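Clillwood audio guide to get eight new voices

The Clillwood riverside walk is getting a brand-new audio guide, and for the first time visitors will be able to hear it in something other than English! Recording starts in June at a small studio in Pestham, with eight readers working in Spanish, Portuguese, Polish and Tagalog, two to a language.

Leonora Tagle, who is directing the sessions, has spent the spring going through the old English script line by line with the translators. It runs to 18 stops, from the boat steps up to the mill, and plenty of it was written to be read on a sign. "You can hear it right away," she said. "A sentence looks fine on paper, and then somebody tries to say it in one breath and they're gasping by the second comma."

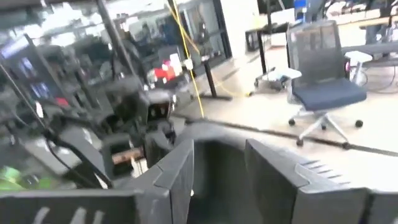

Spanish gave the team the most trouble with timing, because the translated lines kept coming out longer than the walk between stops. The mill section alone has lost nearly 500 words, and it's much better for it (the long bit about the grain tax is gone, and few will weep). The Tagalog readers asked to keep the ferryman's song in English with a short spoken introduction, and that's how it will be recorded.

More than 20 people from Clillwood and Ruvilbridge sent in voice samples, several of them recorded in parked cars. The Luo app, which carries the present guide, will host the new versions too, and they'll be free to download before you set out. Anyone who already has the English guide will find the extra languages under the settings menu once they go live in the fall.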